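August 2022

Laundry day, and I'm weirdly happy about it!

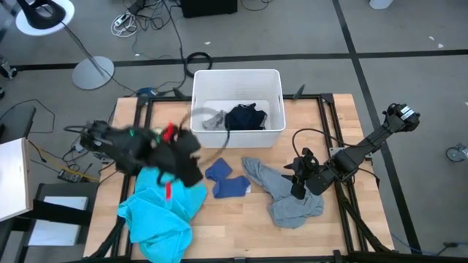

I've decided the whole trick is a big bare table. For years I folded on the bed, everything slid into everything else, and I'd give up and sleep next to the heap. Now it all gets dumped on the butcher-block top and I can see what I've got – towel, socks, T-shirts, whatever was hiding at the bottom of the bag. So much better!

Still can't decide about the navy socks. Ashwin Hegde rolls his into balls (he says it saves room) but I like mine laid flat, one over the other, and they keep their stretch longer that way, I'm sure of it. The light blue towel gets folded in thirds, then in half. I used to do quarters and it never fit the shelf at Ernside.

Gray things are my favorite to fold, no idea why. Soft old T-shirt gray, lovely.

Need to get a second white bin before December, one for socks only. Saw a stack of them for 17 each and walked right past, silly me. Going back tomorrow.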